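**Puvix bench paper, light gray** – the covering we put on our own work tables

Sold by Harkstead out of the Brorkville shop. Rolls and pre-cut lengths. Samples on request, just ask at the counter or email.

Plain paper covering for packing benches, sorting tables, craft tables, anything flat that gets scuffed. Gray-white, not bright. Easier on the eyes under strip lights and you can still find a white sheet when you put one down on it, well most of the time. Faint grid on the face so you can line up boxes and trays without getting a ruler out.

Quick specs:

- Width 36 inches
- Roll length 268 feet
- Weight 68 lb stock, medium stiff
- Color: light gray, one shade only
- Grid: large panels, very pale, printed on one side
- Core: plain card, fits most wall dispensers

Lies flat after an hour or so. If you're in a rush roll it backwards on itself first, takes the curl out. Tape the two short ends, leave the long sides loose. Blue painter's tape is fine. Don't use packing tape on bare wood, it pulls the finish and then we get the phone call.

Doesn't have to reach every edge. Plenty of people stop it short at the back and leave a strip of table showing, handy for pens and tape, and you're not trimming the thing to death.

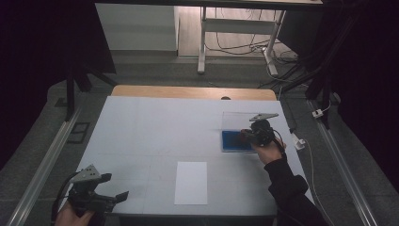

Trays and clear boxes slide OK on it. Heavy stuff will drag and crease, so lift it. A crease won't come out again, turn that section to the end you don't use.

Marks – pencil rubs off mostly. Marker doesn't. Marker also goes through if you lean on it, so double up if its a nice table. Coffee goes through. Not a waterproof product, please don't order it for wet work, we have the coated one for that (see Katene coated, separate page, price is higher).

**Pre-cut lengths**

Packs of 4 sheets, cut to fit our standard table. Tayla Katene does the cutting, orders in before 2 p.m. go out same day unless the cutter is down. Custom cuts yes, but send the size in inches and say which way you want the grid to run. Long side or short side. We can't guess and we don't take back custom cuts.

**Tabletops**

Rectangular tops and the pale wood ones are on the furniture page. Stock is low until November. Call first if you're driving over.

**Questions we get**

Can I write on it? Yes, either side. Back has no grid.

Will it yellow? By a window, yes, slowly. Change it.

How long does one sheet last? Depends on you. Ours on the sorting table goes a few weeks, the packing one less. Tipene Faulkner says his went all summer but he only does labels on it.

Does the grid match inches? No. It's for lining things up, don't measure off it. We did have one customer cut a whole set of drawer liners that way, sorry about that, the old listing wasnt clear.

Can I recycle it? Plain used sheets yes, take the tape off first.

Shipping – rolls go in a tube, pre-cuts go flat. Flat costs more because of the box size. Pickup is free, side door, ring the bell twice.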